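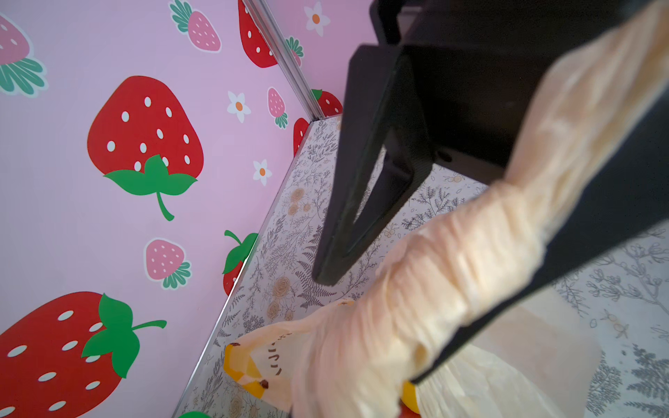 My lease says no nails and no paint but it doesn't mention wallpaper, a tenant in Udasport wrote, so am I allowed to put it up or do I still have to ask?

You still have to ask. Most leases have a general line about alterations, and wallpaper of any sort usually falls under it. Get the answer in writing, by email if that's easiest, and keep it with your condition report.

What should I put in the request?

Say which room and which wall, what type of paper you plan to use, and that you will take it down and make good any damage before you leave. Attach the maker's removal instructions. Agents tend to say yes more quickly when they have something to forward to the owner.

What is the difference between peel-and-stick and paste-the-wall?

Peel-and-stick has an adhesive backing and goes up like a large label. Paste-the-wall needs paste rolled onto the plaster first. It sits flatter and the joins are harder to see, but it is more work to remove. For a rental we suggest peel-and-stick unless your agent has agreed to the other.

Will it stick to any wall?

No. It does best on smooth walls with a low-sheen or semi-gloss acrylic. It struggles on textured render, bare brick, chalky old paint and some washable matt finishes. If the wall has been painted recently, leave it for at least 26 days before you start.
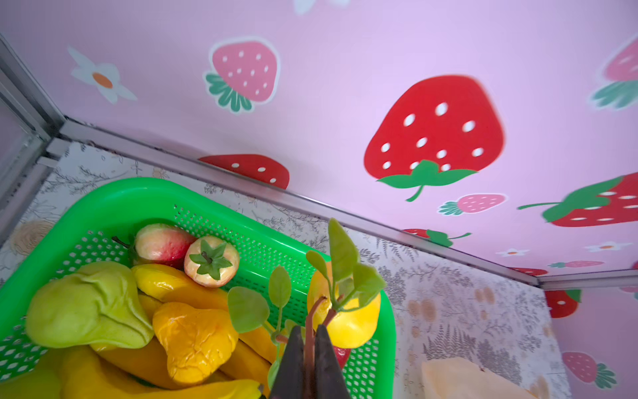
Wash the wall with sugar soap, rinse it, and let it dry overnight. Grease near a stove or light switch is the usual cause of lifting corners.

How do I work out how many rolls to buy?

Measure the width of the wall and divide by the width of the roll, rounding up. That gives you the number of drops. Then measure the height, add 16 cm for trimming and matching, and see how many drops you can cut from one roll. Don't subtract for windows unless they are very large. A big pattern repeat wastes more paper than a small one, so check the label.

Buy all your rolls from the same batch. Colours can shift between print runs.

Which brands do you have in the sample library?

At the moment we hold Dantas (paste-the-wall) and Ollia (peel-and-stick). There are 400 samples and you can borrow up to six at once. We don't sell paper and we get nothing from either company.

Can I use it in a bathroom or laundry?

In a powder room, yes. In a room with a shower it depends on the exhaust fan. 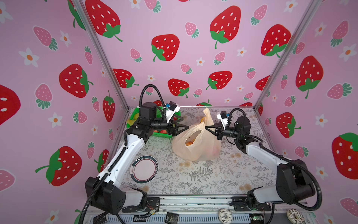 Mine started curling at the top after one winter, a reader commented on the earlier version of this page, and a hair dryer on low got it back down for a few months only.

Warming the adhesive does help for a while. If the same edge keeps lifting there is probably damp in the wall, and that is a repair to report to your agent. Don't paper over mould under any circumstances.

How do I take it off?

Start at a top corner and pull down slowly, keeping the paper close to the wall – pulling straight out is what takes the paint with it. Warm stubborn patches first. Wipe off any residue with warm soapy water.

The paint came off. Will I lose my bond?

Not necessarily all of it. The claim should reflect the cost of the repair and the age of the paint. Take photos, get your own quote, and ask for our fact sheet 761 before you agree to anything. 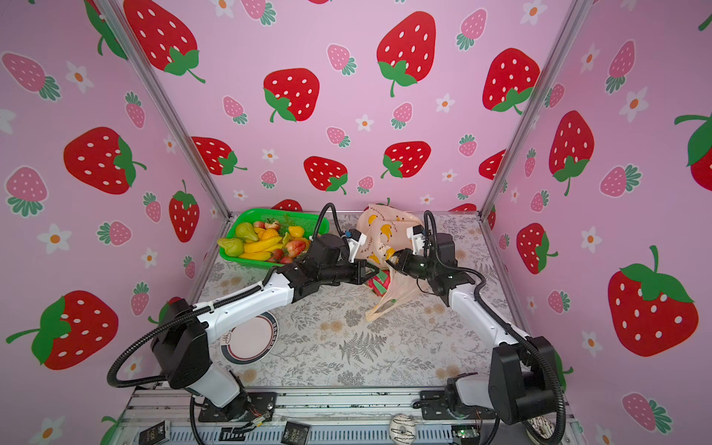 Lerkport Renters' Advice Service – Home and Repairs Team

Can I talk to someone before I start?

Yes. Ring or drop in during office hours and bring a copy of your lease. Evening appointments start again in October.

Page last updated 20 August 2019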